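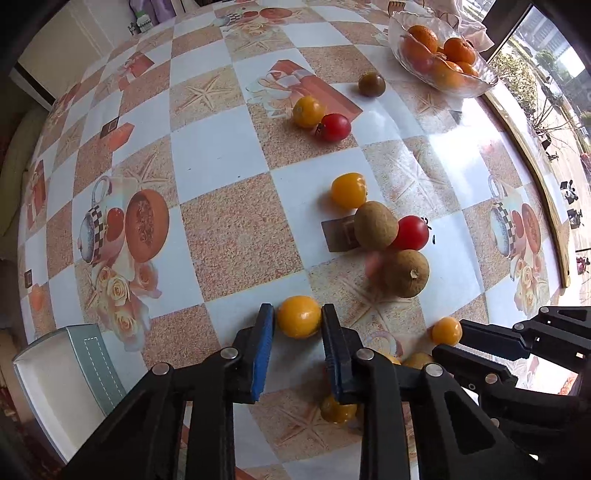
Cherry tomato on the tablecloth

Battery sensors dropping off the mesh when I add more than a few. What am I missing?

Posted 20 Mar 2020 in Wireless & Sensors

I've been building a little greenhouse monitoring network and I'm completely hooked! It's a Vusard gateway on the kitchen windowsill, then Jarnix temperature and soil moisture nodes running down the garden, all on AA cells. The first few joined straight away and I had graphs on my phone by teatime.

Trouble started when I put nodes in the far greenhouse, 60 metres from the house. They join, send readings for an hour or so, then go quiet. If I press the reset button they come back, then the same again. Signal looks fine in the log. Every node is set to report every 2 seconds (I like watching the lines move). Do I need a better aerial, or is it a setting?

Canan Dursun

3 answers

kettleandsolder
Lovely project! I'd look at the reporting interval first. Every 2 seconds is very chatty for soil, which hardly changes in an hour. Each far reading has to be passed along by the nodes in between, so they're sending their own traffic plus everyone else's. Try 200 seconds and see if the far ones stay put.

Also check whether your middle nodes are allowed to sleep. On most mesh kits a sleeping node can't relay, and the ones behind it lose their parent. I keep one mains powered router halfway down the garden (an old Kemppainen plug in a weatherproof box) and it has been brilliant, it ran all through November without a single dropout. Leave the battery ones as end devices and they'll last far longer too.

Falletti_fan
Had this. Changed the channel, went away. Wifi was sat right on top of it

mossgate
Second the mains router. One more thing, look for a "child timeout" in the gateway settings. If it's shorter than your reporting interval the parent forgets the node between readings, so raise it before you slow everything down. Mine is set to 500 seconds. And do post the graphs when it's going, I'd love to see how the two greenhouses compare overnight!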